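Brimel Household Help > Kitchen > Storage and cleaning

Wooden chopsticks going musty in a cylindrical holder

Posted by Grutbridge57

We keep our everyday wooden chopsticks upright in a grey cylindrical cup. The cup has no drain holes. It used to live by the sink, and over the summer the ends that sit at the bottom have gone darker than the rest and picked up a smell. I noticed it properly in August.

On Saturday I moved the cup to the table, which has a light blue cloth on it, and started sorting the sticks so I could wash the cup out. They are plain wood with no lacquer that I can detect.
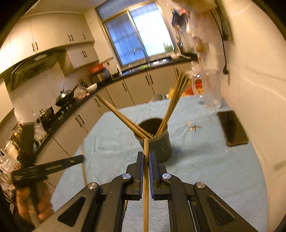 My current routine is to wash them by hand with the rest of the dishes, shake them and put them straight back in the cup, tips up. I have not used the dishwasher. The musty smell is strongest in the ones from the middle of the bundle, and weakest in the few that were left out flat overnight.

What I would like to know:

Can darkened ends be recovered, or should the sticks be thrown away?
Is a closed cup workable at all, or do I need one with holes?
How many is too many for one cup?

I would prefer not to buy a drying rack as the worktop is already full.

Posted by Eston_Kitchens

The cup is the main cause. Water runs down the sticks and collects at the bottom, and in a closed cylinder it has nowhere to go but back into the end grain. End grain takes up water far faster than the sides do, so you get dark ends and clean shafts.

Sort first. Lay the sticks out on a cloth in good daylight and take them one at a time. Look at both ends and run a thumbnail along the length. Make two groups:

Keep - pale or evenly brown, hard under the nail, no smell once fully dry.
Discard - black specks that do not scrub off, soft or furry ends, splits, or a smell that persists after drying.

An even brown tint is usually just staining from food or tea. Specks in the grain are mould, and on bare wood you will not get all of it out. I would not sand them. Sanding opens the surface and they will be worse within a month.
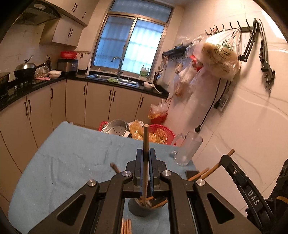

Sorting the sticks on the table, with a few still in the cup.

For the ones you keep, wash in hot water with ordinary washing-up liquid, rinse, and pour boiling water over them in a heatproof jug or pan. Five minutes is enough. Do not leave them to soak, as long soaking is what raises the grain. Dry with a tea towel, then lay them flat in a single layer overnight before they go anywhere near the cup.

Wash the cup as well. Get a bottle brush right into the corner at the base, where a film builds up, and leave it upside down until dry.

As to numbers, I keep 6 in the cup for daily use and the rest in a drawer, dry. If the sticks can lean apart and air can get down between them, it is not too full. If they stand up as a solid bundle, it is. A closed cup works well enough on those terms, provided everything going into it is already dry.

Posted by zamfir1065

Just bin them, they cost next to nothing. I replace mine every spring. Also put them in the other way up so the eating end is out of the wet - although you seem to do that already, so ignore this part.

Posted by Brimel_1000

Mostly agree with the long reply above. Two additions.

First, a folded piece of kitchen paper in the bottom of the cup will show you whether you are putting sticks away damp. Check it the next morning. If it is wet, they need longer out. Do not leave it in permanently or it becomes part of the problem.

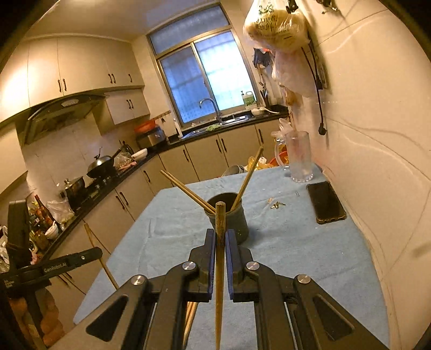

Choosing a replacement cup

If you do decide to change it, look for holes in the base and a separate saucer, or a mesh type that is open all the way down. Glazed ceramic is easier to scrub than anything with a textured inside. Check the height too. A cup a little under half the length of the stick holds them steady and leaves most of the wood in open air. Very light plastic ones tip over once the sticks all lean to one side.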